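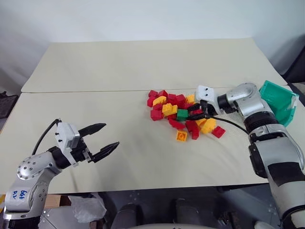
STORNPORT, December. Buvness today released the second edition of its Good Practice Guide for Two-Arm Tabletop Handling, a free document for laboratories, training centers and small manufacturers that operate robot arms at a shared table. The guide sets out 22 rules covering setup, cable routing, arm labeling, object sets and the recording of each working session. Its reference task is deliberately plain: mixed toy building bricks, such as the red, yellow and green ones heaped between the two arms at the table, are to be picked from a loose pile and transferred to a bin. Sites may use other objects, provided they publish a full list of what was on the table when a session began.

The first edition was limited to single-arm stations. Member sites asked for an extension after finding that most of their questions now concerned the space between two arms, and in particular which arm may enter a shared zone while the other is holding position. The new edition answers this with a single-entry rule. One arm is assigned the pile for the length of a pick, and the second waits at a declared standby point outside it. Handover between arms must be announced in the session log before either one moves.
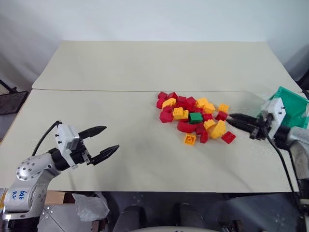
Cable routing receives a chapter of its own. Under the revised text, operators are required to check the full travel of every wrist cable before the first pick of the day and again after any change to the table layout. A cable that can come to rest on the objects being handled must be noted in the log. The guide does not prohibit such a layout, but it does require that picks affected by cable contact be marked and reported separately.

Each arm must also carry a label that can be read from the operator's position. Handwritten labels are accepted under the new edition, a change from the earlier text, which called for printed plates.

"Our members wanted rules they could apply on an ordinary working day with the equipment they already own," said Nikola Grabowska, head of standards at Buvness. "We removed several requirements that looked good on paper and were being skipped in practice. What remains is shorter, and we expect sites to follow all of it."

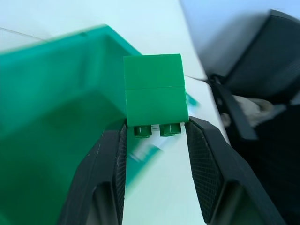

*Two joined green bricks held between the gripper fingers, studs down, beside the green bin.*

The guide gives specific instructions for joined pieces. Where two or more bricks are connected, they count as one object for the purpose of the log, and the entry must state that they were joined at the time of the pick. Orientation in the grip is to be recorded as found. Operators may not re-seat an object by hand once the fingers have closed on it, unless the pick is first declared void.

The draft rules were tried over three months at the Buvness test room in Stornport and at two partner organizations, Irkach and Nishad. The partners logged 3,322 picks between them and returned 65 written comments, almost all of which led to a change in wording. Irkach contributed the standby point rule. Nishad prepared the one-page log sheet printed at the back of the guide. 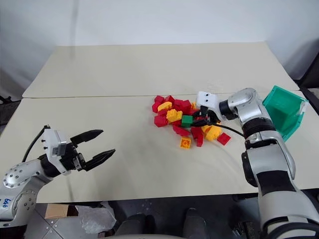 Floor conditions are addressed for the first time. Packaging, bags and boxes should be cleared from the area in front of the table before a session starts, and anyone standing within reach of either arm must be named in the log. The stop control must be within reach of the operator at all times. These points are listed as recommended practice in this edition and will become required in the next.

Sites that hold a Buvness certificate under the first edition may continue to use it until their next scheduled review. New applicants will be assessed against the second edition only. Assessment visits take one working day and include an observed session on the reference task.

**Availability**

The guide and log sheet are available on request from the Buvness standards office, in print or as a file. An open question session for member sites will be held on Monday at 3 p.m. in Stornport, with remote attendance offered.

**About Buvness**

Buvness is a membership body that writes and maintains working rules for small-scale automation. It is based in Stornport.

**Media contact**

Standards Office, Buvness, Stornport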